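Gundinard Household Goods Workshop, Sulstead
Notebook entry, August 25, 2018
Subject: draining racks and plate spacing

The purpose of this entry is to record the present state of the draining rack work, so that colleagues returning to the bench in October need not repeat it. The earlier entry on cutlery holders remains valid and is not repeated.

The workshop has been asked to recommend one rack for the shared kitchens at Brirkavlow. The kitchens are small, the worktops are shallow, and the crockery is a mixture of old and new stock. A rack that holds plates of one make only will not be accepted. The present rack at Brirkavlow takes too much of the worktop and is difficult to clean underneath.

Racks with separate upright pegs were set aside first. The pegs hold a flat plate well enough, but a plate with a deep rim leans forward and touches its neighbour, and the two then dry slowly where they meet. Racks with a bent wire divider gave better results. The bends support the plate low down, on both faces, and a deep rim does less harm.

Loading from the back is to be preferred. When the first plate is placed at the front, the hand must pass over it each time, and rims are knocked. This was noted repeatedly during the week and should go into the printed instructions. The larger plate need not go at the back, although most people put it there from habit.

Spacing is still an open question. With a plate in every gap, the rack looks tidy and holds a good number, but the middle plates were still damp after 29 minutes. With one gap left free between plates, all were dry in the same time. The draught from the corridor door may have helped on that occasion - the trial should be repeated with the door shut.

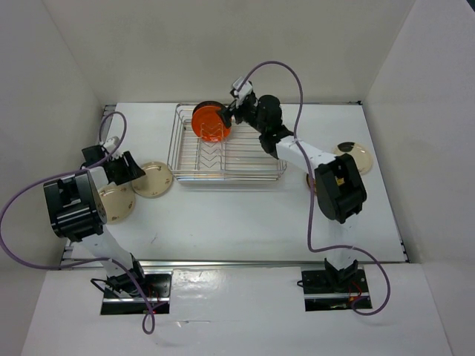

The side of the rack without a divider is to be kept for bowls and cups, placed upside down. It should not be used for plates laid flat, as water collects in the foot ring and runs back over the worktop when the plate is lifted. A second divider was considered and rejected for this reason: the kitchens would then have no place for bowls at all.

Cleaning is simple. The rack is lifted off, rinsed and wiped along the rails. Closely set floor wires hold crumbs and need a brush. The Schumacher brush kept in the sink cupboard is too stiff for the purpose and a softer one has been requested.

Outstanding matters:

Repeat the drying trial with the corridor door shut, 4 runs.
Obtain a price for 200 racks, with and without a drip tray.
Ask Brirkavlow for the width of the widest plate in use.
Return the peg racks to the Sulstead store.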